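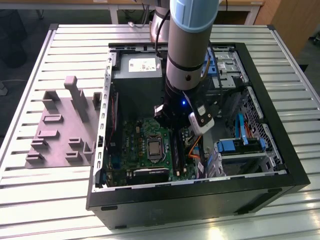
Oct 17, 2022
By Vasilică Ilie

The night ferry between Dultberg and Sisness is coming back, and I could not be happier to be writing those words! Bookings opened this week for sailings from the end of October, and anyone who has spent the past two summers changing trains with a rucksack and a sleepy child will know what a difference this makes.

For those who never used the old service, it left Dultberg late in the evening, took its time over the crossing and put you ashore at Sisness in time for breakfast. It stopped when travel rules were changing every few weeks and the operator, Cerno, could no longer say from one month to the next who would be allowed off at the other end. The rules went, but the ship stayed tied up, and plenty of us had quietly given up on it.

The new timetable has 3 sailings a week in each direction through the winter. Foot passengers pay 70 euros one way for a reclining seat, and a berth in a shared cabin costs extra, with the price depending on the date. Bicycles travel free until spring – you do have to add them when you book, though, as there is a limit on each crossing. Dogs are welcome in the pet cabins and on the rear deck but have to stay out of the restaurant.

As for paperwork, it is all much simpler than it was. You won't be asked for a vaccination certificate, a test result or a passenger locator form on either side. You do need a passport or national identity card that is in date on the day you travel home as well as the day you leave. Children need their own document, even babies. If you are travelling with a child whose surname is different from yours, carry a letter from the other parent, because the border desk at Sisness has always been keen on these and I doubt that has changed.

Masks are a matter of choice on board. Cerno says it will keep the extra cleaning of cabins between crossings, and windows in the seating lounge can now be opened in calm weather (bring a jumper, the draught finds you wherever you sit).

Check-in closes 70 minutes before departure for cars and a little later for foot passengers. The Dultberg terminal has moved to the far side of the harbour, so don't follow the old brown signs, which were still up when I went down to have a look. The number 11 bus from the railway station stops right outside the new building, and the last one is timed to meet the ferry. At Sisness nothing has moved at all. The same little café opens for the arrival and, I am delighted to report, the cinnamon buns are still on the menu.

A few readers have written in about old vouchers. If your crossing was cancelled and you took a voucher instead of your money back, it should still be good, but you can't use it on the website. You have to ring the booking line with the voucher number to hand, and they will take the value off your new fare. I tried this with my own and was through in the time it took to drink a cup of tea. Vouchers can be used for cabins and meals as well as the fare itself, and any value left over stays on the account.

Onward travel from Sisness is the one part that needs some thought. The early train inland doesn't wait if the ferry is late, and the next is mid-morning. If you are heading for the lake villages, the Thongdee minibus is running again and does wait, and it will drop you at your guesthouse door if you ask when you reserve. Seats on it are few, so book it on the same day as your ferry.

I went over last time in October, with hardly anyone else on deck, and it is still one of my favourite journeys anywhere. The ship slips out past the old fort with all its lamps lit, then there is nothing but dark water until the first islands, which come up pink if you are lucky with the sky. Set an alarm for those – really, do. The sea can be lively at this time of year, and a cabin low down in the middle of the ship is the steadiest place if your stomach is the nervous sort.

Prices for next summer haven't been set, and Cerno will only say that it hopes to sail nightly if the winter bookings are good. I have my berth for the first crossing and will send a full report from the other side, buns included. If you are on that sailing too, come and say hello. I'll be the one at the rail in a yellow hat.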